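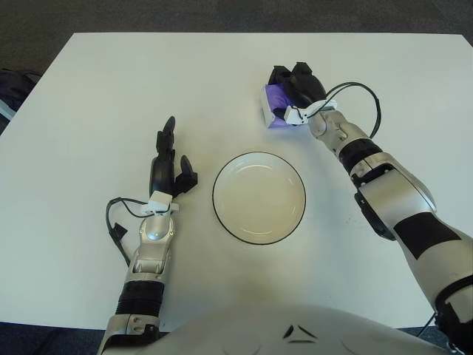 TABLEWARE & TABLES / Frequently asked questions

Home | Plates | Tables | Rentals | FAQ | Contact

What comes with a Skemora table rental?
The table and the plates you chose when you booked. Napkins, glasses and flatware are ordered separately. Tablecloths are too, and many customers skip them because the tops are plain white and look fine bare.

Which plate has the black rim?
Tandum. It is a round white plate with a shallow well and a thin black line at the edge. We also carry Gerlach, which is all white with no line. Both can go on the same order, but we pack them in separate crates, so please return them that way.

Can I rent fewer than 30 plates?
No. Plates go out in crates of 30 and we don't split a crate. If you need 35, you will be charged for 60.

Do I have to wash the plates before returning them?
Scrape and rinse only. We wash everything again when it comes back. Please don't use steel wool or scouring powder on Tandum plates. It dulls the glaze and wears the line.

How do I get marks off a white tabletop?
Wipe with a damp cloth and a drop of dish soap, then go over it with clean water. For crumbs and specks, use a dry cloth first. Pen and food coloring should be wiped up right away. If a mark stays, leave it and tell the driver.

Where should the napkins go?
Wherever your guests can reach them. For a sit-down meal, a folded napkin goes to the left of the plate or on it. For a casual lunch, a small pack set just beyond the plate is enough.
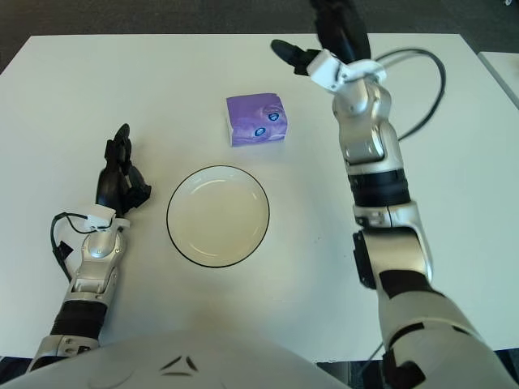

If you are using packs, put one between every two seats and keep a few spares on a side table. Paper napkins can be returned unopened. Opened packs can't.

Can the tables stand on carpet?
Yes. Lift them into place with two people and don't drag them. If you are pushing tables together, check the height of each one first, as carpet can leave a small step between the tops.

What if a plate gets chipped or broken?
Keep the pieces out of the crate and let us know at pickup. The replacement charge is on your rental sheet under item 2433 for Tandum and item 2543 for Gerlach.

When do you pick up?
Orders for the weekend go out on Friday. Pickup times are on your confirmation. Someone needs to be there to sign. Customers in Grodedside can also bring crates back to the front counter.

Was this page helpful? 60 people said yes
2 comments

© Skemora Table Rentals, Grodedside | Contact us | Back to top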